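Nunar sorting bench opens with clear side panels

2021-11-13

Nunar has put its new sorting bench into service at the Hubmann workshop, where small soft goods are checked and set out before packing. The bench replaces two open tables that had been in use since January of last year.

The top has a brown wood-grain surface. Clear acrylic panels stand along the sides, so items stay on the bench while the work can still be followed from outside. The panels were cut by Mimedton and can be taken off for cleaning. The old tables had no edge of any kind, and small pieces regularly ended up on the floor.

Hubmann handles 3,000 soft pieces in a normal month, most of them plush toys and foam shapes for the Lellenico play sets. Each piece is checked for open seams and loose parts, then placed in a bowl for the next station. Foam bars are handled separately – they mark easily and are stored flat.

The workshop tested 200 pieces on the bench before the change. Two points were raised during the test. The surface is glossy and reflects the ceiling lights, and the panels pick up glare from some positions. The lights will be moved toward the rear wall. No change to the surface is planned.

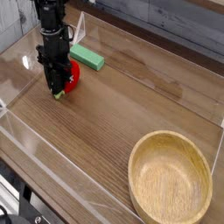

The bench at Hubmann, with a round red soft piece, a green block and a wooden bowl on the top.

Wooden bowls were kept from the old setup. Plastic trays were considered, but they slid on the smooth top when only partly filled.

A second bench of the same size is on order. Lellenico has asked for 400 extra sets, and both benches will be used for that run.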